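From: Myrto Andreadis
Subject: Re: moral rights waiver in the Ginden mural contract

Stavros Psarras wrote:
> Clause 11 has the artist waive integrity and
> attribution together. Is that usual for a
> mural on a leased wall?

It is common, but the two should be separated. Under the UK Act the right to be named has to be asserted in writing, and clause 13 as drafted has no assertion at all.

Two changes before October:

1. Limit the integrity waiver to removal and repair of the wall. Give the artist 90 days' written notice of either.

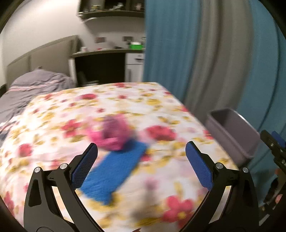

2. Add the assertion as a new paragraph in clause 13 – one sentence is enough – and name the artist on the plaque.

The lease to Fodik is a separate matter. A new tenant is not bound by our contract, so the notice duty should sit with Ververidis as freeholder.

Myrto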